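Velis Regional Visitor Pass – Support Ticket
Subject: Pass rejected at Soltden castle gate and on the lake ferry
Status: Closed
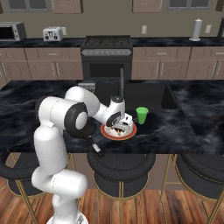 Opened 2/10/21 through the online help form. Category: pass validation. Priority: normal.

Request as received

The visitor holds a three-day Velis Regional Visitor Pass, bought online for two adults. The pass opened the turnstile at the Rosales city museum without difficulty on the first morning. The same afternoon it was refused at the castle gate in Soltden, where the reader showed a red light and the text "Zone not included." The gate attendant admitted the visitors after looking at the printed confirmation. At the ferry landing the pass was refused again, and the visitors paid the single fare in order not to miss the last crossing. They ask for the pass to be corrected and for the ferry fare to be returned.

First reply from the Pass Office

We regret the difficulty you experienced. Please confirm the following:
The order reference printed at the top of your confirmation.
Whether you present the pass on a telephone or on paper.
Whether the word "Full" or the word "City" appears under the bar code.

Please keep the ferry receipt. A refund cannot be issued without it.

Visitor response

Order reference supplied. The pass is presented on paper. The word under the bar code is "City," although the confirmation message says "Full Region" and the full price was charged. The receipt was attached, showing two single fares.

Office notes

Payment record checked against the order. The amount collected matches the Full Region pass. The pass record itself carries the City zone code, which covers Rosales only: the museum, the old town walls and the tram. Soltden castle and the lake ferry are outside it. The reader at the castle gate therefore worked correctly for the code it was given.

Test order placed for a Full Region pass, one adult. Zone code correct. Test order placed for two adults. Zone code correct. Third test order placed for two adults, with the pass type changed from City to Full Region on the last page before payment. The price was updated and the zone code was not. Fault reproduced.

Passed to Zendton, which maintains the booking pages, with the steps needed to repeat the fault.

Reply from Zendton

The fault is confirmed. When the pass type is changed on the review page, the new price is saved but the earlier zone code is kept. The fault affects orders changed on that page only. A search of the order records found 81 passes issued with the wrong code. A list has been sent to the Pass Office. Until the correction is in place, the option to change the pass type on the review page has been removed, and visitors who wish to change must return to the first page.

Second reply from the Pass Office

Your pass was issued with the wrong zone code through an error in our booking pages. A corrected pass has been sent to the e-mail address on your order. Please print it again and discard the first copy, as the old bar code has been canceled and will be refused at every gate, including those in Rosales.

The ferry fare will be returned in full to the card used for the original order. Please allow 10 working days. As you lost part of a day in dealing with this matter, one further day has been added to your pass, to be used on any date before the end of April. Please note that the castle keep closes earlier than the gardens in winter, and that the upper floors are reached by a steep stair with no lift.

Visitor response

The new pass was accepted at the castle gate and at the ferry landing. The visitor asks whether the added day also covers the samurai armor exhibit in the gatehouse – the sign at the entrance mentions a separate charge.

Third reply from the Pass Office

The gatehouse exhibit is a temporary one and is not part of any pass. Pass holders pay the reduced rate at the gatehouse desk on showing the bar code. The permanent rooms of the castle remain included.

Closing notes

Replacement passes sent to all remaining holders on the list. Ferry operator and castle gate staff informed that a printed confirmation reading "Full Region" is to be accepted where the reader shows "Zone not included." Refund released. Correction to the review page received from Zendton, tested with all pass types and found to be working. Option to change the pass type restored.

Ticket closed with the agreement of the visitor. To reopen it, reply to the last message and leave the subject line as it is.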